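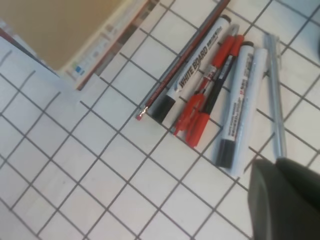
Fig. 4: Pens and markers on the tiles, seen from the wrist camera.

Section 4. Teaching the pick

By now the Oltano arm is bolted down and the wrist camera is giving you a live view. I do this part on a tiled surface at home - grout lines make it easy to see if the camera has twisted in its mount.

1. Lay out your practice pieces. I use a pencil, a few whiteboard markers, and a slim metal pen, all pointing more or less the same way. Mixed thicknesses are good! My first try was all pencils, and then the arm had no idea what to do with a fat marker.

2. Leave some bare surface next to the pile. The arm needs a place to put things down, and so do you.

3. Open the Yao panel and set the grip limit to 17. Rigoberto Bautista runs his at a higher number (he picks up wrenches), but I cracked a marker cap doing that.

4. Jog the gripper down beside the outermost piece, one click at a time. Stop when the fingers are level with the barrel, then save the position as "low."

5. Back up to a hand's width over the tiles and save that one as "high."

6. Close on the piece, lift to "high," and hold it there while you say something encouraging. If it slips, go back to step 4 and try a click lower.

Note: Shiny barrels can throw a glare spot right into the lens. Turn your lamp a little or pull the shade. Rhiannon Meredith at the Plallthorpe workshop stuck masking tape on her pens and got good results that way too.

Note: If the panel shows error 3389, the camera cable has worked loose at the elbow. Push it back in until it clicks and restart the panel (you don't lose your saved positions, thank goodness).

CAUTION: Keep your fingers out of the pile while the arm is live. It's tempting to straighten a marker in the middle of a run - I've done it and got pinched. Hit pause first.

Once you get clean lifts on every piece, go on to Section 5 and set up the drop cup.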